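Enclosure assembly at the Lodport workshop
Gallery - posted 2023-03-03 by Armelle Lemaire

These pictures are from the Lodport workshop, where small electronics enclosures get put together. The boxes are for Pranside, who use them to house terminal connections in outdoor cabinets. The full order is 265 boxes. Romain Caron drew the housing and Jelle Mulder wrote the build sheet, now in its second version.

1. Corner screws

Each plate takes its screws in the corner holes. The bit has to sit square in the head before the driver runs, or the head gets chewed up and the screw has to be drilled out. We changed to a hex bit last July and would not go back.
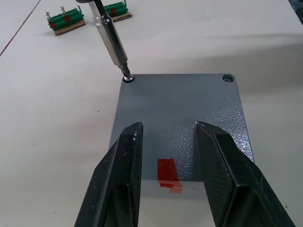 The finish is a hammered powder coat from Besnard. It hides fingerprints and small scratches well, but it builds up in the screw holes, and Mathis Leblanc goes over those with a hand reamer before assembly. Paint left in a hole will stop the head from seating. A red mark on a plate is left alone until the end and cleaned off with the rest of the wiping down.

2. The table

The white table is two sections pushed together, with the seam running across the middle. Boxes are worked on at the near side. The cream basket stays at the back and is for small parts. Connectors come out in pairs, green with brownish-orange edges, and are laid on the bare table where they are easy to pick out. Washers or nuts go on the far section. The electric screwdriver is cordless, so there is no lead from it to drag across the parts.
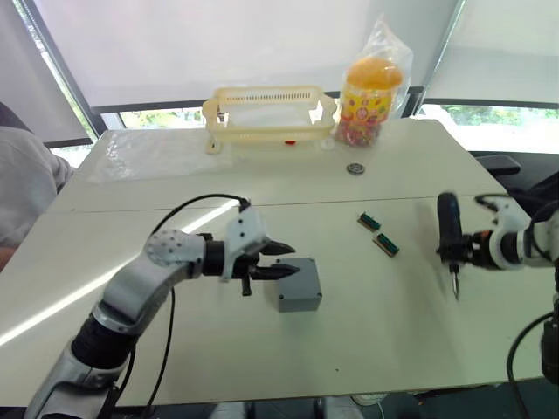

Notes

Screws are bought in boxes of 1000 from a supplier in Guscombe.
The build sheet can be had from Odette Chevalier at the front office - ask for version 2.
More pictures will go up when the lids are on.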